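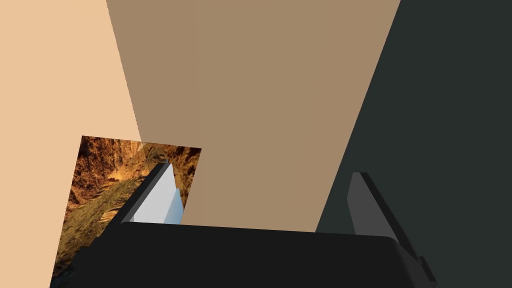

Wrist view, simulation render. Gripper fingers open, textured panel at lower left.

Norkeo Kitchen Teleop, release 2
Data card and usage notes
Last revised February 5, 2024

Summary

Norkeo Kitchen Teleop is a set of 943 teleoperated demonstrations of a two-armed robot working in simulated kitchens. Each demonstration was driven by a person from start to finish through the Dindo remote control station. There are no scripted segments and no motion-planned segments. The set is meant for imitation learning and for offline work on camera placement, action representation and failure labeling.

Maintainers: I-hsuan Kao (recording, simulation), Hoi-yan Tsai (annotation, format, loaders).

What changed since the December release

Episodes are now stored with the operator's commands and the measured joint state as separate streams. The first release stored only the measured state, and several users had trained on shifted copies of it as a substitute for actions. Please retrain if you did this.

Gripper values were rescaled. Zero is closed, one is fully open, for both hands. In the first release the left hand was reversed in part of the data.

Episodes where the operator paused to adjust the headset are kept and flagged. They had been dropped before.

Instruction text was rewritten by one annotator. Wording is more uniform and, for some uses, less interesting. The old strings are still present under the field original_instruction.

How the demonstrations were recorded

The operator wears a headset and holds one controller per hand. Controller motion is mapped to the motion of the matching gripper relative to the robot's torso. A clutch button on each controller disconnects the hand from the arm, so the operator can reposition without moving the robot. Trigger travel sets the gripper opening. There is no force feedback.

Dindo sends target poses for both grippers. The Travix controller converts them to joint targets with damped inverse kinematics and joint limit avoidance. When a target is out of reach, the arm stops at the nearest reachable pose and the operator sees a marker in the headset. The marker is not drawn in the recorded video.

All streams are resampled to 10 Hz on a shared clock. The simulator runs faster than that, and intermediate states are not kept. Episode length varies with the task and with the operator, up to 749 steps. Long episodes are mostly retries after a missed grasp.

Operators were given the instruction and the starting layout and were not told how to do the task. Which hand to use was left to them. As a result hand choice is uneven across tasks, and anything with the target on the right side of the counter is done right-handed almost without exception. Users who need balanced hands should resample.

Before recording, each operator practiced until they could complete the pick task several times in a row. Practice episodes are not included.

Views

Wrist views are recorded from each arm, along with a view that takes in the robot's own torso and arms. All images are renders. No real camera footage is included at any point.

Wrist views look out past the fingers. When an arm is held away from the work they contain little except walls, ceiling and whatever decoration the kitchen has, and large parts of the image can be untextured. We did not filter these steps out. A policy has to cope with them, and removing them breaks the time index. For contrastive pretraining it is probably worth dropping near-uniform images first – the loader has an option for this, off by default.

The body view is mounted with a strong tilt, and the tilt is not the same in every kitchen. Horizontal edges such as the counter front therefore run diagonally in many episodes. We ship the images as rendered. The pose of every view is stored at every step, so users who want upright images can rotate them on load. In our own tests rotation made no clear difference to policy training, but it helped annotators a good deal. 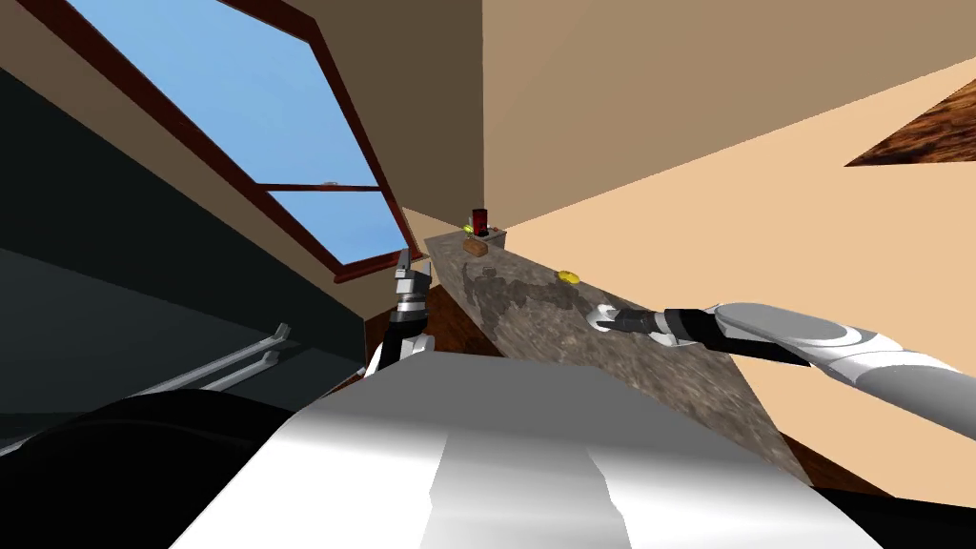

Body view, simulation render. One gripper over the granite counter, the other upright at the near left corner. Small objects toward the far end.

Scenes and objects

Kitchens come from the Chiu layout generator. A layout fixes the counter, cabinets, windows and wall finish. Counter objects are then placed by sampling positions on the surface and rejecting overlaps. Objects are small relative to the counter and are often only a few pixels wide in the body view. Color alone is a poor cue to identity: several object classes share a color, and bright yellow in particular is used for both food and cleaning items. The class label in the object table is authoritative.

Wall decoration is drawn from a pool of photographic textures and is unrelated to the task. It is sometimes rotated or skewed when seen from the wrist, which is correct behavior and comes from the wrist orientation. Please do not report it as a rendering fault.

Lighting is flat in most layouts, with weak shadows. Contact between finger and object can be hard to judge from images only, and we recommend the contact flag in the state stream for any work that depends on grasp timing.

Task families

Pick: take a named object off the counter and hold it clear.
Move: take a named object and set it down at another place on the counter.
Hand over: take an object with one hand, pass it to the other, set it down.
Open: pull a cabinet or appliance handle far enough to pass the threshold in the task file.
Put away: open a cabinet, place an object inside, close it.

The pick family is the largest and the put away family the smallest. Episode counts by family are in the index and should be read from there, as they change when episodes are withdrawn.

Episode contents

instruction – one English sentence.
original_instruction – the string used in the first release, or empty.
operator – anonymous code, stable across the set.
views – compressed video per view, plus pose per step.
command – target pose and gripper opening for each hand, as sent by the operator.
clutch – per hand, true while the arm is disconnected.
state – joint positions, joint velocities, gripper openings, contact flags.
objects – class, pose and visibility per view, per step.
outcome – success, partial or failure.
notes – free text from the annotator, often empty.

Positions are in meters and angles in radians. Rotations are stored as quaternions with the scalar part last. The torso frame is the reference for commands; the world frame is the reference for objects and view poses. Mixing these up is the most common mistake we get mail about.

Working with clutched steps

While the clutch is held, the command stream repeats the last target sent before the button was pressed. This makes the arm look as though it is being told to stay still, which is true of the robot but says nothing about what the operator meant to do. Users differ on how to treat these steps. Dropping them shortens episodes and gives smoother behavior, at the cost of small jumps in the other arm if it was still moving. Masking the loss for the clutched hand only is safer and is what our reference training script does.

Outcome labels

Success is decided by the task file, using simulator state at the last step. Partial is assigned by hand when the main object was handled correctly but the end condition was not met, for example when it was released outside the target area. Everything else is failure.

Failures are included on purpose. They are a minority of the set but are not evenly spread: hand over has the most, mainly from releasing with the first hand before the second had closed. Filter on outcome if you want clean demonstrations. Some successful episodes also contain dropped objects that were picked up again. Those are labeled success, and the drop is usually mentioned in notes.

Splits

The index assigns every episode to train, validation or test. Layouts do not cross splits. Object classes do. A second split file holds out object classes instead, and the two should not be combined in one comparison.

Known problems

A few episodes in the open family start with a gripper already touching the handle. The cause was a late reset and the state is otherwise valid.

Video and state can differ by one step at the very start of an episode. The loader trims the first step by default.

Visibility flags are computed without the robot's own body in a small group of early episodes, so objects hidden behind an arm are marked visible. These are flagged in notes with the word occlusion.

Contact flags can flicker when an object is pinched near the tip of the fingers. A short median filter is enough.

Uses we advise against

The set has no force data and no real images. It has not been checked for transfer to a physical robot, and the command limits used in Travix are simulator limits. They should not be copied to hardware. The number of operators is small and their habits are recognizable, so claims about human motion in general can't be drawn from it.

Loading

Read the index first, then open episodes by key. Episodes are independent and can be read in parallel. Video is decoded on request, one view at a time; decoding all views together is slow on most machines and seldom needed. To check an installation, run the verify command in the loader package, which compares checksums and opens one episode from each split.

Corrections

Send the episode key, the step and a short description. Annotation questions go to Hoi-yan Tsai, anything involving the simulator or Dindo to I-hsuan Kao. Withdrawn episodes stay listed in the index with the reason and the release in which they were removed.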